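Storing big curved plastic shells without scratching them?

Posted in Workshop & Storage by Owen

Hello all, and sorry in advance for the length. I look after the parts corner in a small repair shop in Wurkdale, and since June I've been trying to get it into some kind of order. The little stuff was easy. It went on the yellow rack, and I can find a washer now without swearing.

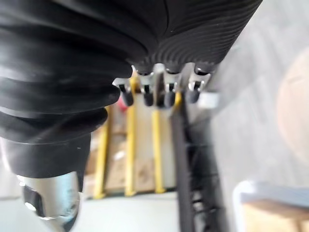 Over by the yellow uprights, a bit blurry in back.

What beats me is the black shells. They're molded panels, curved like the back of a seat, with glossy edges that show every mark. They won't lie flat and they won't stack, and if I lean them on each other they slide. My boss would like them all in bins on the floor, and I'd like them all up on the shelves, where I'm forever knocking them with my elbow. So who's right? And is there something cheap I can put between them? I have 264 of these to get through before we move the corner to the other wall, so I'd love to settle on a method and stick with it.

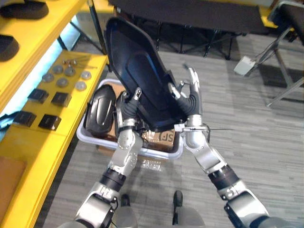

Big shell over the gray bin, with another one standing inside.

Ada Tedesco
Hi Owen, what a nice problem to have (says the woman with car trim under her bed!). I packed shells a lot like yours for years at Harkach, and I'd side with your boss on this one, mostly. Bins on the floor are kinder to big pieces, and you already have the right idea with one standing up on its side. Keep going that way. Stand them on edge like records, all facing the same direction, so each curve tucks into the next one.

For the gap, use thin foam sheet, the kind that comes on a roll. Old flannel bedsheets are every bit as good and you can wash them. Please don't use newspaper, the ink gets on the gloss and you'll be rubbing at it all afternoon. I'd also take that brown SF carton out of the bin before you fill it up. Cardboard corners are harder than people think, and a shell rocking against one will pick up a scuff in no time. If there's something in it you need, give it a spot of its own on the rack.

Two or three to a bin is plenty. Lift with a hand on each side and lower the wide end first, nice and slow. Wipe them down before they go in, too, or you're just wrapping the grit in with them. And put a strip of masking tape on the rim saying what's in there. Good luck, and do come back and tell us how the move went!

kanel_707
bubble wrap. bubble side out or it leaves little circles

Owen
Thank you Ada, flannel it is, my mother has a closet full. The carton is going up on the rack tonight.

Contact us | © Wurkdale Neighbor Help | Back to top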